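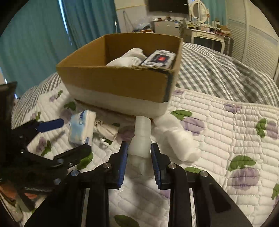
Caderno de bancada, julho — regras para a recolha com garra manual

Revisto com Kerstin Fuchs, 14h. Aplica-se às sessões em casa do projeto Ellorico, superfícies moles incluídas.

1. Antes de fechar: os dois dedos abertos, a peça entre as almofadas azuis, sem contacto. Se a peça encostar a um dos lados, recuar e repetir a aproximação.
2. Verificar o aperto dos parafusos das placas a cada 100 fechos. Registar mesmo quando não há folga.
3. Conector translúcido sobre colcha: agarrar pelo corpo ou pelo troço estreito, mas anotar qual. A norma interna da Stivar não distingue os dois casos; devia.
4. Algodão solto e sacos de plástico ficam onde estão. Não arrumar a cama a meio de uma série — altera o fundo e invalida a comparação.
5. Caixa de cartão com a abertura livre. Largar a peça dentro, nunca atirar.
6. Parar ao fim de 4 falhas seguidas e recalibrar a abertura.

Pendente: Aidan Cronin quer baixar o limite do ponto 6 para 2. Discordo para peças lisas, aceito para têxteis. Falta também definir a limpeza das almofadas; a ficha de Droltville só fala em pano seco.

Versão 7 da folha passa a valer a partir da próxima série.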